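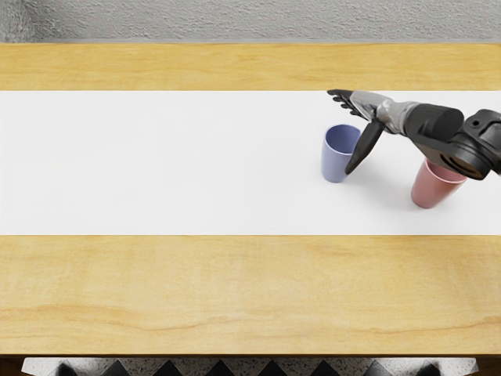
Notes on Table Linens for the Community Supper

The Sakemville supper series resumes in January, and several readers have written to ask how the linens are selected, stored and laid. I have had charge of them for two seasons and set out the present practice below. The views are my own and do not bind the supper's organizers.

The hall seats 66 guests when all of the long tables are in use. Full tablecloths were the rule until last year. They were handsome, but they required a commercial press, and the laundry at Ikthorpe raised its charge for large pieces twice in one season. Olumide Abubakar proposed that runners be adopted for all suppers except the anniversary dinner, and the proposal was accepted after a short trial.

A runner should be chosen by width before anything else. Sellers describe their goods by length, and a buyer who attends only to length will receive a narrow strip that suits a sideboard. For a dining table at which guests face one another, I recommend a runner that covers at least a third of the surface. Serving dishes can then stand fully on the cloth, and the wood at either side remains free for plates.

Color was the subject of longer discussion than I had expected. Bukola Okoro favored a deep green, which would conceal gravy. I favored white. White can be washed at a high temperature, and a replacement bought three years later will match the original closely enough. Green cloths from different dye lots seldom agree, and the difference is plain when two are laid end to end. We purchased 24 white runners from Oyelaran, together with a small number of green ones for the serving station. Both parties declared themselves satisfied.

The runners are cotton with a plain hem. Polyester blends were considered and would have cost less. They dry quickly and need little ironing, but they hold the smell of cooking oil, and two washes did not remove it from the sample we were lent.

New cotton must be washed before it is measured. Ours lost 2 inches in length in the first wash and very little after that. Persons who hem their own runners should wash the fabric, dry it, iron it and only then cut.

Laying the cloth takes less time when two people work together, one at each end of the table. The cloth is unrolled along the center and drawn straight, and the long edges are checked against the edges of the table. A runner that wanders by an inch is noticeable from the door. Dishes and cups are set out afterward, beginning at the middle and working toward the ends. 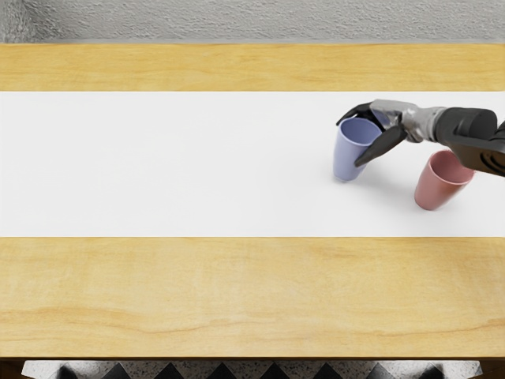 White runner on a light-wood table, with a blue cup and a dusty pink one.

Stains are treated on the same evening. Tobiloba Bako keeps a basin of cold water in the scullery for the purpose, and any cloth marked with wine, beet or tomato goes into it before the chairs are stacked. Hot water is not used at this stage. Candle wax is left to harden, lifted with the back of a knife, and ironed between sheets of brown paper. Turmeric remains unsolved. Sunlight fades it over several afternoons, and I should be glad to hear from any reader with a quicker method.

Clean runners are rolled on cardboard tubes, which a fabric shop will usually give away. Folded cloths develop a crease at the center that no ordinary iron removes before guests arrive. Our tubes came from Mondinero, and Yakubu Okeke has labeled the end of each with the length of the cloth in inches. They stand upright in the tall cupboard beside the kitchen door. Damp has been found on its lower shelf, so nothing should be placed there until the wall behind has been repaired.

The budget for replacements this season is $50. It will cover hemming tape, stain soap and perhaps a single new cloth. Requests for napkins should be sent to Babatunde Usman, who keeps the napkin stock separately and lends it for private occasions if asked two weeks in advance. Borrowed napkins are to be returned washed. Ironing is appreciated but is not required.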